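Arnel Tagle
OK, door week continues in the garage. For anyone just joining: I'm building a two-armed robot called Drunda out of secondhand parts and stubbornness, and before the real one touches the real door into my kitchen I'm making the simulated one do it first. My kitchen door has suffered enough.

Started a fresh scene in January with a big navy door, a lever handle on a green plate, some stone wall and a tiled floor. I wanted it to look like somewhere, you know? Then I spent a whole evening on the stone texture and zero minutes on the grasp code. Classic me.

The handle is the hard bit. From the wrist view it's this skinny little white bar and not much else, so if the fingers come in even slightly crooked you've got nothing to pinch. I've been lining it up over and over with the jaws wide open. 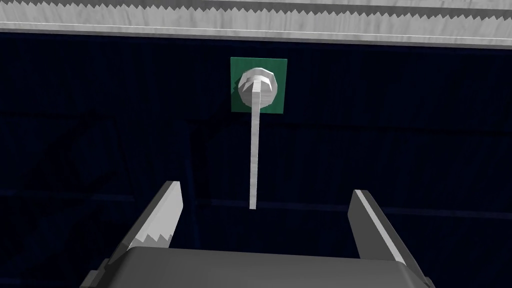 My approach right now is embarrassingly simple -- stop short, look again, correct, creep in, close. I had a much fancier planner called Parnix (mine, don't go looking for it) and it kept getting clever near the door and swinging the elbow out. Ripped the whole thing out on Sunday-brain energy and haven't missed it once.

Ran 20 tries with the new version last night while I ate dinner. 13 of them got a grip on the handle! The old planner never got past 10, so I did a small lap of the workbench.

Most of the misses were the same miss. The arm gets right up near the lever, the fingers close a hair too low, and they pinch air. I'm pretty sure my wrist offset is wrong and I've been too lazy to remeasure the real one. Calipers are in the drawer under the drill press. They've been there the whole time, looking at me.

Oh and somebody asked how both arms fit in front of one door. Tightly!! I keep the left one forward and out of the way and let the right one go for the handle. 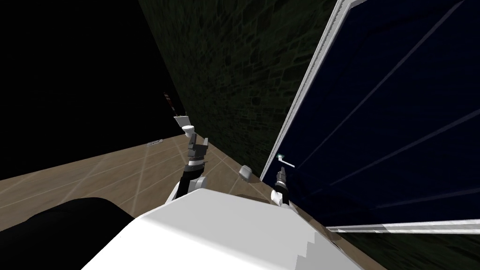
Drunda at the door, right gripper just under the lever.

Shewit Ejigu (she's the one who got me into this, blame her) looked at my joint limits and said the right shoulder was doing all the work and the base was just standing there like a fridge. She's right. So now I let the base shuffle a bit before the arm reaches, and the arm poses look way less painful.

Downside of shuffling is that I now lose track of where a gripper is pointing. I'll open a wrist view expecting door and get a whole lot of something else. Big gray nothing on one side, stones on the other, a black gap between them. Very moody. Not a handle to be had.

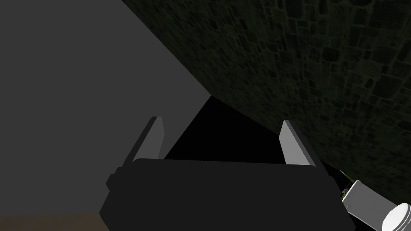
Posted by Arnel Tagle from the garage

So that's tonight's job: make it check that the handle is somewhere in view before it's allowed to reach. If it can't find it, back up and turn. I think it's some 400 lines of code to write and I'll end up deleting half of them.

The real arms are still on the bench with their covers off, by the way. One is waiting on a Lindqvist bearing and the other is waiting on me to find the screws I put "somewhere safe."

Fullen folks, if any of you are at the shop this weekend and the big printer is free, I need two more finger pads. Will trade for cookies -- the good ones, with the salt on top.

Going back in. If it gets to 15 I'm calling it and going to bed.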